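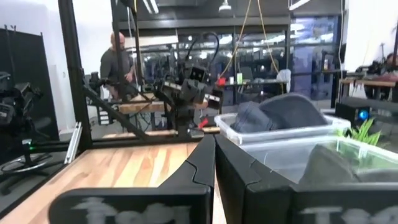 clear bins on the table

Trinity Delacroix
06/08/2022

ok so. the Rellwood seed swap thread, as promised, typing this on the bus so bear with

1/ we've got a new room. Kasudville library, ground floor, round the back past the bike racks. NOT the church hall. please stop going to the church hall

2/ last year's total was 3,151 packets in. I'd have bet on 3,000 tops. half of it was courgettes — please, no more courgettes

3/ what we're short of: broad beans, leeks, anything purple. hardy annuals too, the flower table looked very sad by lunchtime

4/ label your packets!! name of plant, year you saved it. "mystery squash" is fun for you and a nightmare for whoever gives it the sunny bed

5/ damp seed. had a whole envelope of peas go furry on me. dry them on a plate for a fortnight, then paper, never a sandwich bag

6/ tomatoes — the Phan ones everyone asks about. yes I've saved some, no I'm not posting them out. 20 packets, one each, first come

7/ Endale road lot, your plot has the best chard in town and you never bring any. consider this a public telling off

8/ doors at 10, swap till 1. 5 quid for a table if you're selling plants, swapping is free as allways

9/ someone asked about potatoes. not in August mate. come to the spring one

10/ my stop. will answer questions tonight once ive watered everything, the runner beans are gasping

11/ oh and bring your own envelopes, we ran out last time and people were folding up bus timetables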